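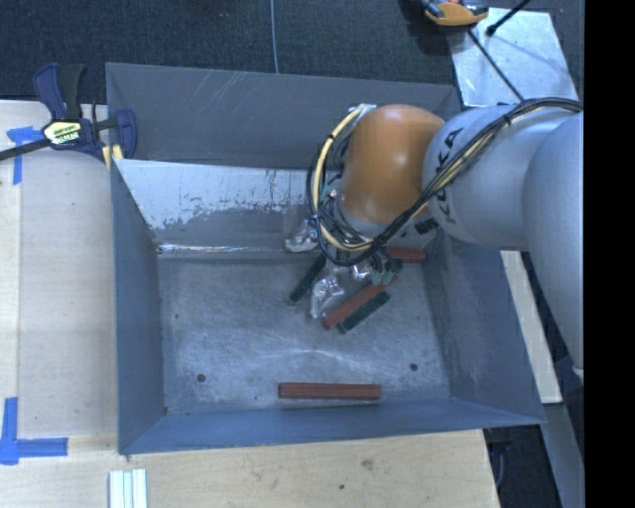
Bin picking is the job customers ask us about most, and the short answer is that machines can do it now, with limits. A worker who reaches into a box of mixed parts, finds the right one and lifts it out does this without thinking. An arm has to work out where each part ends and the next begins. Three red bars, two green ones and a few pieces of shiny clear plastic in a metal bin are already a fair test, especially where a red bar and a green bar lie side by side at the same slant. The plastic is the harder part of it, as clear film reflects light and confuses most depth cameras.

Frequently asked questions about robots and everyday chores
Updated 21/08/2021

How fast is a robot at picking from a bin?
Slower than a person in most cases. In our own trial at the Flovik packing shop the arm made 317 good picks in an hour from a bin of plain bars. An experienced packer did 406 in the same time. The arm can keep going through the night shift, so the daily totals came out closer than that.

Does the pile have to be neat?
No. Parts can lie at any angle. Very deep bins are still a problem, and so are parts that hook into each other, such as springs and wire hangers. The corners are also slow, as the gripper needs room next to the wall. Bins with sloping sides help.

What about parts in plastic bags?
We quote these case by case. Send us at least 37 bagged samples, packed the way you normally receive them. Catarina Gouveia runs the sample tests and will tell you which ones we can't do.

Can the same arm do housework?
Not in a way we would sell you. Picking up toys, sorting socks and clearing a table have all been shown in labs. A home changes every day, and a full-size factory arm is too heavy and too strong to share a kitchen with children. Floor vacuums and lawn mowers are still the only household robots we would recommend.

Can a robot fold laundry?
Towels, yes, slowly. Shirts, sometimes. Borghild Wallin tested the Danent folding table for us and it took some 111 seconds per shirt, after she had laid each one flat by hand.

Will I still need staff?
Yes. Someone has to bring full bins, take away empty ones and clear the jams.

How long does setup take?
Allow four weeks from delivery for one arm and one kind of part. Each extra part adds two or three days. Orders placed now will be installed after September.

Do you sell used arms?
Our Hanodum branch does. Ask for the current list at the front desk.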